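Section 7: Fitting skins to your Jarnach touring skis

I've done this on my own kitchen counter more times than I can remember, so trust me, you can too!

1. Warm the skins up indoors first. Cold glue is stubborn stuff.

2. Hook the tip loop over the ski and lay the skin down the middle, pressing as you go (no glue on your fingers, please).

3. Pull the tail strap snug and clip it. I like mine firm but short of twanging.

4. Run the Semple trimmer down one side, then shift the skin over a touch and do the other. You want both metal edges showing all the way along.

Note: if you bought the 900 length, snip the tail strap last. I cut mine first one September and had to order another.

Caution: the trimmer blade is bare underneath. Keep your other hand behind it, always.

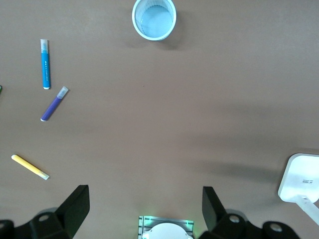

Markers and a white mesh cup on a light brown tabletop.

5. Write L and R on the backing once each skin fits its own ski.

6. Fold the skins glue to glue and bag them. Spare tail clips are part 1237, and Lorna Geddes on our parts desk can send you a pair.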